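Keeping a games PC cool and quiet through the summer

It only takes one warm evening and a long session in a big open-world game for a tower under the desk to start sounding like a hairdryer. Mine began in May this year, and by the end of the month I could hear it over my headphones! The good news is that most of the cure is plain housekeeping, and you can do nearly all of it with things from the kitchen drawer.

Start with where the tower stands. Carpet is the worst spot by far, as the fibres block any vents underneath and feed fluff straight into the fans. A paving slab offcut works well, or a low plant stand. I use an old bread board from the Bikwood range, which happens to be just the right size and slides out easily when I want to hoover behind. Leave a good hand's width at the back – more if the desk has a solid panel.

Next, the dust filters. Most cases have one at the front and one under the power supply, and they usually pull straight out. Rinse them under a lukewarm tap from the clean side, shake them over the bath and let them dry overnight. Put them back damp and you'll be sorry. I do mine every 6 weeks while I'm playing a lot, and less often when the evenings get light and I'm in the garden instead.

For the inside, shut down properly, switch off at the wall, pull the plug and press the power button once to clear what's left. Then lay the case flat on a firm surface with the open side up and good light overhead.
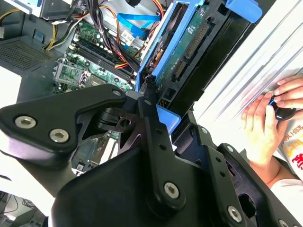
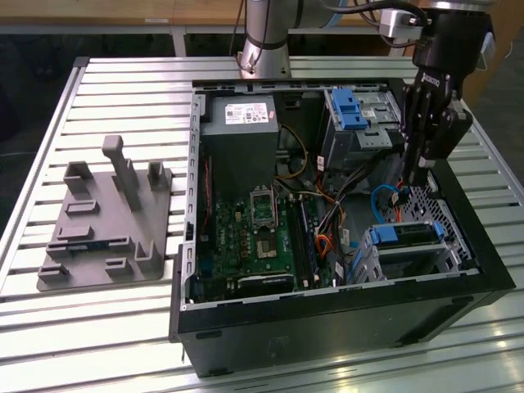
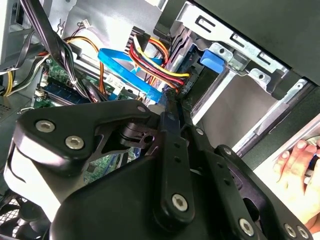

The tower with its side open.

A soft make-up brush is brilliant for the corners, and so cheap. Use short puffs from a can of air, held upright, and keep a finger on each fan so it can't spin. Touch bare metal on the case before you go near any of the boards. Household hoovers are best kept well away from the inside – the nozzle builds up static and is far too clumsy. If you've got screws coming out, an egg box or a muffin tin keeps each lot separate (I write on the egg box in pencil, which has saved me more than once).

While you're down there, sort the cables. Old bread ties and strips of hook-and-loop tape do a lovely job, and you can undo them later without scissors.

Then there are the settings. Plenty of games let the frame rate run wild on the menu screen, which makes the fans roar for no reason at all. Cap it! I set Remside to 72 frames a second and honestly can't see the difference in play, but I can certainly hear it. Gukorum has its cap tucked away under the display options, and Hầu has a tick box for lowering it when the window is in the background.

Controllers deserve five minutes too. A wooden cocktail stick run gently along the seams lifts out the grime, and a barely damp cloth does the grips. Don't spray anything on them directly. Headset cushions often unclip, so check yours, wipe them down and let them air on the windowsill before they go back on.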